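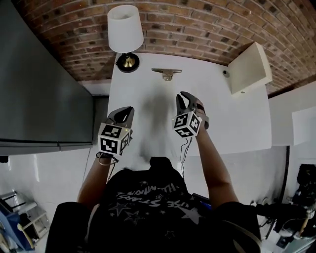

Lesmont Documentation Team | Last revised Mar 8, 2026

3. Setting up the table and lamp

This section covers the placing of the Kornik table and the table lamp in a room with one brick wall and one plain wall. Assembly of the table legs is dealt with in section 2 and must be finished first.

3.1 Positioning the table

1. Clear the floor for 100 cm on the side where you will stand.
2. Set the table down with its far edge towards the brick wall. Where the wall is curved, measure the gap at its narrowest point. Leave at least 20 mm.
3. Check the top with a spirit level, first along the length and then across. Turn the feet to adjust.
4. Press down on each corner in turn. If the table rocks, repeat step 3.

Note: The small metal bracket lies flat on the tabletop near the far edge. Do not use it as a handle when moving the table.

CAUTION: Do not drag the table. Lift it with a second person, one at each end.

3.2 Placing the lamp

1. Fit the white drum shade to the black and brass base before the lamp is plugged in.
2. Stand the lamp at the far left corner. The whole of the base must rest on the table.
3. Run the lead down behind the table to the socket. Keep it clear of the feet.
4. Switch on and check for glare from where you will stand. The white top reflects strongly — if it dazzles, fit a weaker bulb.

CAUTION: Keep the shade at least 80 mm from any wall or hanging paper. Unplug the lamp and let it cool before changing the bulb.

3.3 Working position

Stand at the near side, facing the brick wall, with both forearms free to move over the top. Soft shadows from the arms across the middle of the table are normal. Any cable that hangs over the edge must reach the floor without pulling tight, and must not lie where you will tread.

3.4 Care of the top

Wipe with a damp cloth and dry at once. Kerekes surface cleaner may be used on marks that remain. Do not use scouring pads, which dull the finish.

Brick dust may settle along the far edge. Brush it off before wiping — grit under a cloth will scratch.

Check the feet and the bracket each October. For replacement feet, quote Hollov part 100 and state the table size.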